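Boletín del taller compartido de Nelden
30/06/2023

PROYECTO DEL MES: el humanoide de la mesa azul

Vamos con prisa porque el cierre era ayer, asi que perdón por el desorden. Resumen para quien no haya pasado por el taller últimamente: el robot ya tiene los dos brazos montados y conectados. Los dos. Después de tanto tiempo con un hombro colgando de una brida, se agradece.

El brazo derecho es el que más guerra ha dado. La placa Sturko que lleva el codo se reiniciaba cada vez que el antebrazo subía por encima de la horizontal. Cambiamos la fuente, cambiamos el conector, nada. Al final era el cable — demasiado corto, tiraba al girar. Ahora va uno más largo, con lazo suelto hacia el codo, y lleva 17 sesiones sin un solo reinicio. Tocamos madera.

Lo segundo, el tapete. La mesa pelada resbalaba muchísimo y los objetos pequeños se iban en cuanto los rozaba un dedo. Con fieltro agarra mejor. También se ensucia mejor, ojo: nada de café encima, y las virutas del torno se sacuden ANTES de arrancar.

Los objetos de prueba los va trayendo la gente de casa. Buscamos formas raras, cosas blandas, cosas con bordes finos, cosas que rueden. El peluche y el abanico se quedan de momento. Las baquetas también, que son lo más útil que tenemos: ruedan, son lisas y la punta no mide lo mismo que el mango, conque el agarre cambia según por dónde se cojan. 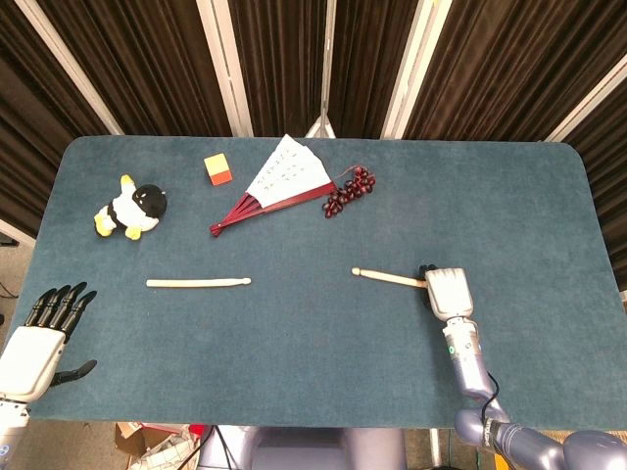

¿Por qué no usar una pinza sencilla de dos dedos, que sale mucho más barata?

Porque queremos aprender a controlar dedos sueltos, y con una pinza eso no se practica. Para coger un cubo basta y sobra. Para abrir y cerrar algo plegable, o girar un palo dentro de la mano, se queda corta. Dicho esto, hay una pinza Kovalchuk en el armario y cualquiera puede pedirla para su propio montaje, está sin estrenar.

Calibración. Se hace al encender, siempre, aunque el anterior diga que lo dejó bien. Son 9 posiciones por mano y el programa las va pidiendo por orden. Si una falla se repite esa y ya está, no hace falta empezar de cero (esto lo preguntáis mucho). El límite de corriente de los dedos queda en 800 miliamperios. No lo subáis. El mes pasado alguien lo subió y tuvimos que cambiar un tendón del pulgar, tres tardes perdidas.

Las grabaciones de cada prueba se guardan en el disco compartido, carpeta Kumthorpe — así se llama el proyecto, por si alguien sigue buscando «robot_final_2». Poned fecha y qué objetos había en la mesa. Sin eso luego no hay manera de comparar nada, y ya tenemos varias que no sabemos ni de cuándo son.

Pendiente:
Guiar el cableado de los hombros, que sigue a la vista
Piezas de repuesto para los dedos (la impresora grande está libre por las mañanas)
Ordenar las cajas del suelo, por favor, que un día nos matamos
Alguien que sepa de control de fuerza y tenga un par de tardes

Dinero: quedan 3000 coronas del fondo de materiales. Van para sensores de tacto en las yemas, salvo que haya una propuesta mejor antes de que acabe el plazo. Propuestas en la hoja de la puerta, con precio y enlace, no valen las de «algo de sensores».

En agosto el taller cierra por las tardes pero la mesa del robot se puede reservar por la mañana. Turnos de dos horas, máximo dos personas a la vez junto a los brazos, y una de ellas siempre cerca de la seta de emergencia. Quien no haya hecho la sesión de seguridad que la haga antes, dura poco y hay huecos de sobra en la hoja de reservas.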